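SPEAKER NOTES – "Why your customer can't find the shampoo"
Small shop owners evening, Ngubane Hall, 8 pm start

Slides are on the stick AND in my email. Clicker batteries. Water.

Opening

Wait for people to sit. Don't start with the thank yous, start with the store.

Story: I'm in a Zona shop in August, want one thing, plain white vinegar. Three shelves of bottles, every one shouting. Walked out with the wrong one. Found out at home. Pause here.

Then say who I am, keep it short. Ran a corner store, 14 years. Now I help other people lay out theirs. Not a designer. Say that twice, they relax.

What tonight is: how people look at a shelf. What you can change by the weekend with no money. What's worth money.

Slide 2 – how people look

People don't read shelves. They scan. Color first, then shape, then maybe a word if they're stuck.

Ask the room: what color is the salt you buy? Hands go up. Now ask what it's called. Fewer hands. Always gets a laugh, let it.

So the customer is carrying a color around in their head. If you turn the package sideways you've taken away the one thing they were looking for. Front face out, every time. I know, you know. Go look at your own shelf tonight.

Slide 3 – labels, blue and gold

Blue says clean or cold to most shoppers, gold says pay a bit more. Put the two together and people have made up their mind before they get near enough to read. The small text is for later, at home, at the kitchen table.
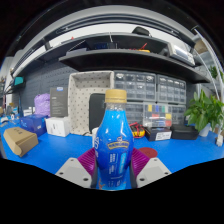

Which is why the shelf tag matters more than you think. The tag is the only thing YOU wrote. Everything else was written by somebody in an office far away who has never seen your store.

Tags: big price, short name, in words people say out loud. Dish soap. Not "hand dishwashing liquid conc." Unit price smaller, underneath. Same pen, same hand, if you're doing them by hand. Handwritten is fine! People trust handwritten if it's neat.

If someone asks about electronic tags – my answer is not yet, not for a shop this size. Don't get dragged in. Last time this ate the whole second half.

Slide 4 – blocks

Group by color inside a category where you can. A block of one color reads from the door. Mixed up it's just noise.

Pemeo story. Small place, long and narrow, cleaning stuff all the way at the back. They moved nothing except the order on the shelf. Reds together, blues together. Owner said people stopped asking where things were. Be fair here, she didn't measure it, I didn't either. It's a story. Say so.

Gaps: one gap says popular. A row of gaps says closing down. Pull stock foward at noon and again before the after-work crowd.

Slide 5 – height

Eye level for what people come in for? Or for what you want to sell? Let them argue a minute, it's the best part of the night.

My view – the thing they came for can go low. They'll bend. The thing they didn't know they wanted has to be in front of their face. But heavy stuff low, always, I don't care what the margin is. Older customers and detergent jugs, think about it.

Kids' height is the second shelf. Up to you and your conscience.

Slide 6 – what to spend on

Light. Before signs, before paint, before new shelving. Deser, same shelves they'd had forever, spent 2000 on lighting and nothing else. Show before and after. Let them look, stop talking!!

Cool bulbs over the dairy, warmer over bread. Nothing buzzing. If a tube flickers change it today.

CUT the bit on music if we're past nine.

Homework

Stand at your own door. Look for five seconds. Close your eyes, say what you remember. Then get somebody who's never been in to do the same. Compare.

Fix 2 things only. More than that and nothing gets finished, I've watched it happen.

Questions

Likely ones: theft (mirrors, sight lines, say hello to people), supplier displays (take them if they fit, say no if they block the aisle), refills and bulk bins (ask who in the room has tried, I haven't really).

Handouts are by the coffee. Sign up sheet goes round, get it BACK this time. Thank the hall, thank whoever did the chairs. Keys go in the box by the side door.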